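Robot club: what did we get for a semester?

The Enside robotics club wrapped up its term project on May 16, 2023, with an open session, and those of us who had been promised "a robot that tidies up" went along to see how much of that was true. Some of it, as things stand. The club has 13 weeks of work behind it and a two-handed setup that can be steered by a student and, on a good try, can do a few small jobs without one.

The task sounds easy. Pick up an object from a cloth-covered table, move it somewhere else, let go. The students logged 228 attempts over the term, and the write-up they handed out calls the results "encouraging." I asked what encouraging meant and got a long answer about lighting. Soft things went best, by their account. Anything thin or shiny was a headache, and the clear rod has apparently been on the "next time" list since the second meeting.
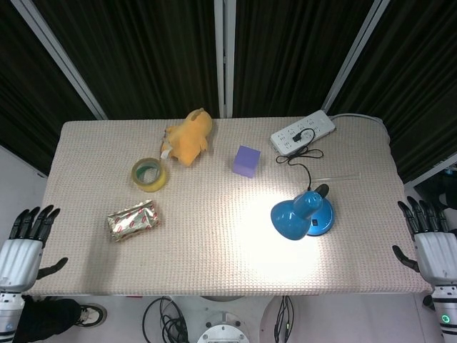 My bigger complaint is with the scoring. An attempt counted as a success if the object left the table at all, even when it was dropped a moment later. The team from Bretholm, who the club will face in August at the Borkeneo student meet, count a success only when the object ends up where it was supposed to go. Under that rule our numbers would look a lot thinner, and I would like to see them before anyone prints another flyer. The students I spoke to agreed, a little too quickly – I suspect they have already done the math.

There is also the matter of time. Setting up takes some 30 minutes, and a student has to stay close by throughout. For a club that's fine. For a flyer that talks about "help around the home," it's a stretch.

I will say the members know their machine. They could tell me which finger sticks and why the Rao control software, which they picked over two others, needs a restart between runs. That is worth more to me than the slogan, and they should put it on the poster instead.

The club has 5 open places for the fall. No experience needed, but bring patience and shoes you can stand in. Sign-up sheets are by the lab door.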